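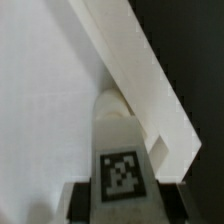 Long white beam, pale surface beside it

Fullasus 3 - playlist and jingle software for small radio stations. Line up 200 tracks, crossfades done for you. Hotkeys for jingles, 13 of them, set your own. Reads MP3, WAV and FLAC. Windows only, Mac verison due July.
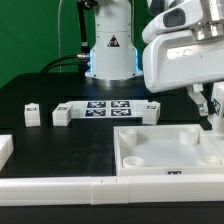
White arm base, blue light ring, black tabletop

Single licence, one PC. Download link sent by email, no disc. Studio packs: ask Fadwa Tazi at Carnmont. Old Sillgate playlists import ok, cue points dont.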